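Home | Topics | Equipment | Ask the Community | Sign In

What should we budget for a first gripper and arm to pick cartons?

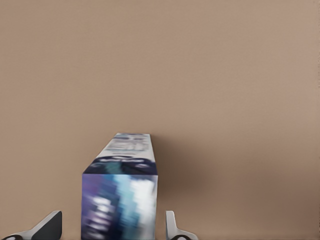

Posted 6/4/18 by packline_ohio

We pack small retail orders, mostly tall thin cartons about the shape of a toothpaste box. Right now people pick them off a table by hand and put them in mailers. I have been asked to come up with a number for one robot arm with a two-finger gripper, and I have never bought anything like this before.

So far I have been working in simulation. I put a printed carton between the fingers on a plain surface and try different approaches from there. It has been useful for deciding how wide the gripper needs to open and how far off center the carton can be before one finger bumps it. It has not helped me at all with money.

We have 116 different carton sizes in the catalog. Most of our volume is in the narrow ones, but the wide ones do come through every day and I can't just ignore them. I have two quotes in hand. Flena quoted the arm and gripper together as one package. Grollik quoted the arm only and says we can put any gripper on it that we like. The Grollik price looks a lot lower on paper but I don't think I am comparing the same thing.

What I would like to know:

What belongs in the budget besides the arm and the gripper?

Is it worth paying for a gripper that opens wider than most of our cartons need?

Should I buy a spare set of fingers up front?

My manager wants the request in by July, so I have some time but not a lot. We have one maintenance tech and no programmer. The table is against a wall and could be moved.

Posted by millstream44

You are right that the two quotes are not the same thing. Before you compare them, write out one list and make both sellers fill it in. I would put these on it:

arm and controller
gripper, fingers, and the mounting plate between gripper and arm
cables and air lines, if the gripper runs on air
stand or pedestal
camera and its bracket, if the cartons won't always land in the same place
guarding or scanners, plus the safety review
installation and training days
freight
one year of support

When we did this, the mounting plate and the cable kit were missing from the cheaper quote and had to be ordered later. They were not expensive but we waited four weeks for them, and the arm sat on a pallet the whole time. If Grollik tells you any gripper will fit, ask them which ones they have already put on that model, and who you call when the gripper and the arm don't talk to each other. With a package you have one phone number. With separate parts each company may tell you it is the other one's problem. For a shop with no programmer I would pay extra for the package.

On opening width, don't buy for the average carton. Sort your list by the side the fingers will actually close on, which may not be the side you think of as the width. A carton lying flat can often be picked across its narrow side even when it is large overall. Do that for the whole catalog in a spreadsheet and see where the numbers fall. You may find that a middle size of gripper covers nearly everything and the few left over can stay with a person. You also need room for error. If the carton sits nearer one finger than the other, the far finger has to travel more, and you want enough clearance that the near one doesn't come down on top of the carton.

A wider gripper is usually heavier, and the weight comes off what the arm can lift. Cartons are light so this may not matter for you, but check it.

Yes to spare fingers. We keep 2 sets on the shelf. They get bent when somebody jogs the arm into the table, and somebody will.

One more item people leave out is scrap. Plan to crush a fair number of cartons in the first month while you get the grip force right. Save your damaged and returned ones now and use those for testing.

Posted by Dkr_pack

just buy a used one. we got ours at auction and it runs fine. no idea what the new ones cost

Posted by two_shift_tom

I agree with most of what millstream44 wrote, except that I would look at renting first. Chiang rents a small arm on a cart by the month in our area, and part of the rent came off the price when we bought. Ask whether anyone near you does the same. Two months with a real one on your floor will answer things a simulation can't. Ours never showed us how slippery a coated carton is, or what happens when a flap is not glued down all the way.

Bare metal fingers did not work well for us on glossy print. They slipped when we ran light force and left marks when we ran heavy. We put rubber pads on and the trouble mostly went away. The pads wear out, so make them a yearly line in the budget and not part of the purchase. I buy 4 sets at a time. We get ours from Drornis but any supplier that cuts sheet will do it.

Also budget for your tech's time. It is real money even though there is no invoice. Ours spent most of his first month on the arm and other repairs got pushed back — that caused more argument here than the price did.

For the wall, move the table. You will want to get behind it.

Last thing, don't put all 116 sizes in the first request. Pick your best sellers, ask for what it takes to run those, and list the rest as a second phase with its own number. Our first request was turned down for being too big, and the smaller one went through.

Posted by packline_ohio

Thanks. I sent the same list to both companies this morning. The spreadsheet is started, and you were right about the side the fingers close on, I had been using the wrong column. I will ask about rental before I turn anything in.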